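Pindetti hand-held gripper, two months in

We bought a pair of the Pindetti hand-held grippers in August to replace the Costdale units we had been using for recording demonstrations. They cost 126 dollars each without the camera. Setup took 40 minutes for the pair, most of it spent on the camera mount.

The trigger is lighter than the Costdale's and returns faster. That matters by the end of a long session.
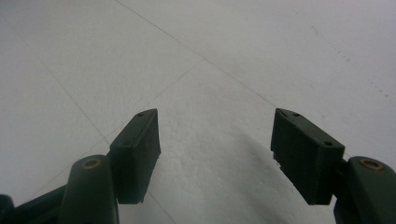
Finger travel is good. The Costdale opened to 61 mm and we kept running into that limit with boxes and mugs. With these held open, a wide gap of floor tile shows between the two pads, and both pads stay in view of the camera. The joints have brass-colored rings set into the arms. I haven't had to tighten anything there yet.

The pads are the weak point. Ours have a slightly rough bottom edge, and thin objects tend to slide on them. A highlighter on a flat white surface is a fair test, and I'd say we drop one pen in ten.

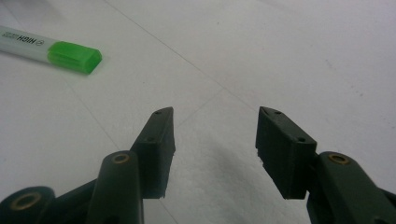 Camera and cable

The view is wide and a little soft. Fingertips are sharp enough to use. Printing on small objects often isn't, so don't plan on reading labels from the recordings.

The cable is stiff and leaves the body at an awkward angle. Using two grippers at once, you learn to keep your sleeves clear of it. Stoica sells a thinner one that fits, and I would order it at the same time.
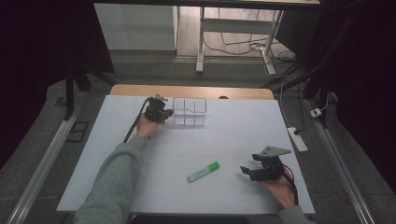
Pen and divided container, one gripper in each hand.

Battery: none, it runs off the cable.
Spare pads: sold in packs of 3.
Rating: 4 out of 5. I'd buy them again over the Costdale. I haven't tried the Stasano.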